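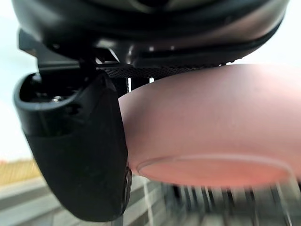

The pink one, up close

Chiyo Ebihara
March 11, 2022

1/ OK, cup and container sort-out, the thread! A few of you asked for this after I complained about our shelf, so I'm going to put it all down in one place before I forget what we decided (and before Daichi starts putting things back where he likes them).

2/ Starting point: one shelf, one deep drawer, and a box left over from the Zaltarside move in December that was never unpacked. I pulled everything out and got to roughly 40 pieces. For a room where two people drink coffee. I sat down on the floor for a bit after that.

3/ The pink one goes first because everybody asks me about it. I love that color! The sides are a soft matte pink and the flat end is a touch deeper, with a thin raised rim. I use it for pens, Natsumi swears it's for drinking out of, and we've agreed that it lives on the shelf and whoever gets there first wins.

4/ My rule for the first pass was plain: does it stack? If it stacks, shelf. If it doesn't stack and I still want it, it gets a spot at the back by itself. If I couldn't remember the last time I'd picked it up, into the Zaltarside box (which was finally empty, hooray).

5/ Small warning for anyone trying this at home. Don't nest two cups that are nearly the same size. They go together beautifully and then they're married forever. I had a pair stuck from last winter and ended up with cold water in the inner one and the outer one standing in a bowl of warm water. Ten minutes, a gentle twist, and they came apart. I may have cheered. 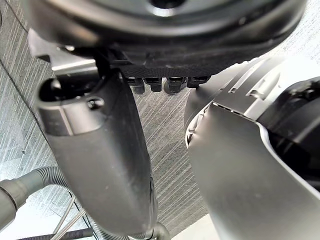

6/ Lids!!! Lids get their own post. Every lid goes on the counter, every container goes next to it, and you try them on one by one like it's a shoe store. Anything left single at the end is out. I kept one orphan lid because it makes a good saucer, and Kazuhiro has already called me weak.

7/ Cleaning, since the replies always ask. Dish soap and a soft sponge for anything smooth. Baking soda paste for tea rings inside the light-colored ones. I leave the paste on while I go do something else, then rinse it a lot more than seems necessary, because the powder hides in the corner at the bottom and your next coffee will taste weird.

8/ What I won't do again is use the green scrubby side of the sponge. It takes a stain off fast and leaves the surface dull, and then the next stain grabs on twice as hard. Ask me about my old lunch container. Or don't, I'm still sore about it.

9/ So, the white one. I went back and forth on it for longer than any other piece on the shelf. It's a little off-white, it's got faint scratches and hairline marks on it, and there's that thin dark line that wanders across like a loose wave.
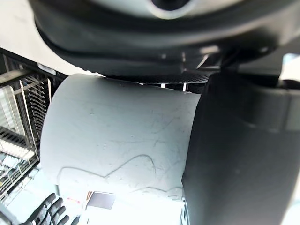
I had it in the box, then out of the box, then in again. Ningsih's vote was to keep it and stop being dramatic. She's right that scratches on the outside don't bother anyone. So it stays, at the front, next to the pink one, and they look kind of sweet together.

10/ Where it all ended up: everyday stuff at the front of the shelf, tall things behind, matched containers in the drawer with their lids standing on edge in an old letter rack. That rack cost me nothing and it's the best part of the whole setup. You can flip through the lids like records.

11/ Somebody asked about shelf liner. I bought a roll, cut it too short, and used it in the drawer instead. It does stop things from sliding around when you yank the drawer open, so I'm calling that a success.

12/ The box of extras is by the door until the weekend. If you're nearby and want cups, send me a message! There's a decent set of small ones in there, and Daichi has promised not to rescue any of them. I'm doing the spice drawer next, and if anyone has a trick for labels that don't peel off in the steam, please tell me.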